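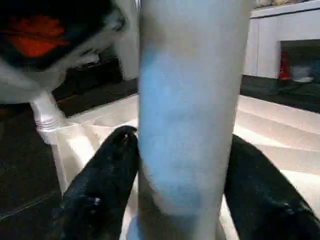 Call for participants: household water hardness and limescale study

Zitel is recruiting households in Flalbridge and the surrounding villages for a study of limescale build-up in domestic kettles and hot water pipework. Recruitment opens on May 4, 2024 and closes when 700 households have been enrolled. Results will be used to revise the descaling guidance issued to customers on the Caldeira supply.

Who can apply

Applicants must be aged 18 or over and must have lived at their present address for at least a year. The property must be on mains water. Homes with a fitted water softener are eligible, but the make and the date of the last salt refill must be given on the form. Shared houses may enrol once only. Properties on a private borehole are excluded – the chemistry is too variable for the sampling plan.

What is involved

Each household receives a sampling kit by post. It contains bottles, labels, a test coupon on a wire and a return box. The coupon is a small steel plate, weighed before dispatch. It hangs inside the kettle for the whole study period and is returned at the end for reweighing.

Water samples are drawn from the cold kitchen tap once a month, first thing in the morning, before any other tap has been used. Fill the bottle to the shoulder, cap it, write the time on the label and post it the same day. Do not descale the kettle while the coupon is in place. If the kettle is replaced, move the coupon to the new one and record the date.

The study ends in November. Of the 3,000 samples expected, 1,000 will also be tested for silica, and those households will be asked to fill 2 bottles at each sampling.

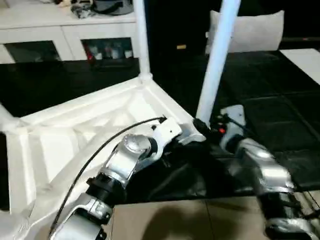 Can I take part if I rent my home?

Tenants are welcome to apply, and the landlord's consent is not needed, as nothing is fixed to the plumbing.

Payment and data

A shopping voucher is sent once the coupon has been received. Postage is prepaid. Participants who withdraw early keep the kit, apart from the coupon, and need not give a reason. Addresses are held separately from the results and deleted when the report is published.

How to apply

Complete the form on the Terkevia portal, selecting "Limescale" from the list of open studies. Paper forms can be requested by post from the Flalbridge office. Places are allocated by postcode district – applicants in a district that is already full will be put on a reserve list.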